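About Rinder
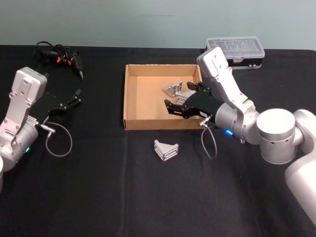
A shallow cardboard tray on one of our covered tables.

Rinder makes and supplies plain cardboard trays, boxes and inserts, and runs a packing room for small firms that don't have the space or the staff to do it themselves. We work from a single-storey unit with an office at the front, the packing room in the middle and the board store at the back.

How we started

The business was set up by Mirela Sampaio and Valdir Leite, who had worked together at a stationery wholesaler. Valdir bought a second-hand creasing machine to make trays for a friend's seed company, and Mirela kept the books in the evenings. The seed company wanted trays that would stack on a shelf without a lid and could be folded flat again at the end of the season. The second order was for 1,578 of them, and at that point the two of them took on a lease.

The name comes from the lane the first unit stood on. We moved out of it after three years but kept the name, as it was already printed on the invoices.

What we make

Most of our work is open-topped trays in brown board. They are low-walled and used for sorting, storing, display and carrying small goods about a workshop. We keep 19 standard sizes and cut others to order. If you send us the item you want to put in the tray, we will make a sample around it and post both back to you.

We also make:
Folding boxes with a tuck-in lid
Dividers and inserts to fit our own trays
Flat sheets, cut to size and bundled
Sleeves for books and catalogues

We don't print on the board in full colour. One-colour stamping can be done on orders of any size, and we can put you in touch with Detetti, a print shop a few streets away, for anything more than that. They collect from us and deliver to you direct, and they send their own invoice.

Board and tape

Our brown board comes in flat sheets and is kept off the floor on racks. We ask for a small amount of notice on thicker grades, which are not always in stock. Trays can be supplied folded and taped or flat - flat is cheaper to post and takes up far less room at your end. Paper tape is standard. Staples are available on the heavier trays but please ask first, as some of our customers handle fabric and would sooner not have them.

The packing room

Packing is run by Samer Sayegh. Goods come in, are checked against the delivery note, and are put into trays at the tables before they go into outer cartons. Small things are much easier to see and pick up on a plain dark surface, so we use black cloth on tables where customers' samples are laid out. The cloths are matte, which also helps when we are taking pictures for a packing list. They do crease, and they are shaken out and turned at the end of a shift.

The room is set up so that each job has its own table. A job stays on its table until it is finished, with the paperwork clipped to the leg, and nothing from another customer goes on it. It means we sometimes turn away a rush order when every table is taken, and we will tell you that on the phone and not a week later.

Jobs we take on regularly include sewing kits, spare parts, seed packets, craft sets and sample packs for trade shows. We pack the Buritz range of mending kits throughout the year, and the busiest month for those is June, ahead of the summer fairs.

Who works here

There are 8 of us. Mirela looks after accounts and orders. Valdir is in charge of cutting and creasing and is the person to speak to about sizes. Samer runs packing. Nyokabi Lukumay designs the inserts and makes up the samples, usually by hand with a knife and a steel rule before anything goes near a machine. Zuleica Brandão answers the phone, arranges collections and keeps the board store in order. The rest of the team work between the cutting side and the tables, depending on what is due out.

New starters spend their first fortnight folding and taping. It is the quickest way to learn the sizes.

Returns and used trays

We take back our own trays if they are clean and flat. Good ones are used again for moving goods around the unit, and the rest go for recycling with our offcuts. Bundles of offcuts are left by the side door for schools and playgroups, who are welcome to help themselves during opening times. Please leave the pallets.

Visiting us

Visitors are welcome but please ring first so that someone is free to show you round. The office opens at 8.30 am and the side door is locked at 4 pm. Parking is at the front, shared with Rangel, the upholsterers next door - their bays are the ones nearest the road.

To ask for a sample or a price, send us the inside measurements you need (length, width, then height, in millimetres), the quantity, and whether you want the trays flat or made up. Zuleica will reply with a price and a date.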